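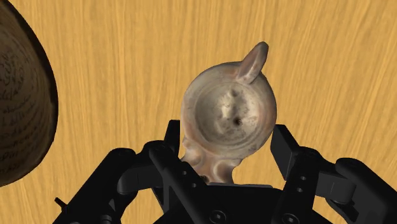
Derkeck, 28 September 2026
By Lovisa Strand

Metwally Reproduction Oil Lamp, small, round body

We have sold clay lamps for a while now and we still don't believe most of what gets said about them. If you came from a site that promised you a smokeless evening and a room full of soft golden light, please read this page before you order. An oil lamp of this type gives you a small flame. You can find your keys by it. You will not read a newspaper by it unless you hold the newspaper closer than we'd like.

The Metwally lamp is fired clay, made in a two-part mold and closed by hand. The shape follows a common Roman household type, and we say "follows" on purpose. The maker's leaflet calls it an "exact museum copy." We asked which museum and which lamp, twice, and got a very nice letter about the beauty of clay. So we list it as a reproduction and leave it there.

What you get

One lamp, two cotton wicks, and the leaflet. No oil. The lamp weighs 91 grams empty. Stock number 723. The finish is matte and unglazed, and color varies from one firing to the next, so please don't write to us because yours is grayer or pinker than your sister's. The leaflet says each piece is "aged by a secret process." Jummai Fashola, who does our testing, thinks the secret process is a tinted wash and a stiff brush. She scrubbed one with a wet sponge and a bit of it came off on the sponge.

Oil

Olive oil. The cheap kind is fine. The seller of a well-scented "ritual lamp blend" would like you to believe otherwise, and we tried that blend too, and it burned like olive oil and cost a good deal more. Do not use paraffin, lighter fuel, white spirit or anything else sold for modern lamps or stoves. Those give off vapor and can flare in an open lamp. Thick old kitchen oil that has been fried in will clog the wick and smell of whatever you fried.

Does it leak?

Yes, to some degree. Unglazed clay is porous. The leaflet says the body is "naturally self-sealing," which we take to mean that after enough use the pores fill with old oil. In Jummai's trial in August the lamp left a ring on blotting paper after one night, and it was still leaving a fainter one at the end of the month. Put a glazed saucer under it. Don't set it straight on bare wood, cloth, or a book you care about.

Some people soak the lamp in water before filling it. We have read this advice in many places, always in nearly the same words, which makes us wonder how many of the writers tried it. We tried it. The first hour was slightly better and then we couldn't tell the difference.

Burn time

The maker claims a full night. We got 4 hours on one filling with the wick trimmed short, and less with the wick pulled up for a taller flame. A tall flame also makes soot. If you see a black thread rising from the tip, push the wick back with a pin. Blow it out before you move it, and don't leave it burning in an empty room or near curtains, children or cats.

Compared with the Kisari and the Hurkach

The Kisari is glazed inside and barely seeps at all. It looks less old, if that matters to you. For regular use we would pick it over this one. The Hurkach is bigger and heavier, but on two of the ones we opened the wick hole was partly blocked with clay and had to be cleared with a nail. We've stopped ordering those until the maker writes back.

Buy the Metwally if you want something for a shelf or a classroom table that can also be lit now and then. Teachers seem to like it, and it survives being passed around fairly well. The rim chips if dropped on tile.

Care

Wipe with a dry cloth. No dishwasher. No soap, as the clay holds it and the next burn will smell like a laundry. Change the wick when it goes hard.

Returns

Unlit lamps only, within the usual period, in the box they came in. We can tell if it's been lit. The last batch was 600 lamps and we expect it to hold out through the winter, though the maker says to hurry.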